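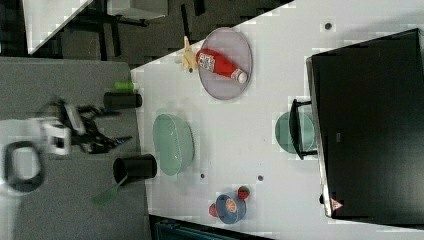 CLIDECK, 19 Jan 2021

Getting the last of it out of squeeze bottles

Ketchup and mustard go down the sides slowly once the kitchen is cold. Stand the bottle on its cap in a mug overnight and most of it will be waiting at the opening in the morning. If the cap leaks, put a square of plastic wrap under it and screw it back on.

Dried sauce in the nozzle comes away after a soak in warm water. Use a toothpick for what is left. Don't use a pin -- it scratches, and the next clog comes sooner.

For a bottle that is nearly done, add two teaspoons of vinegar, shake, and pour it into a pan of baked beans or over meatballs going in at 180 C. Oranuch Saengthong wrote in to say she does the same with honey and hot water, for tea.

Empty bottles are worth keeping for pancake batter or salad dressing. Wash them twice and dry them upside down with the cap off. Mine smelled of mustard for around 4 days, then stopped. Baking soda didn't speed it up.

Plates stained by tomato: leave them wet with dish soap for ten minutes, then wipe. Lids take longer.

Next page: jar labels and glue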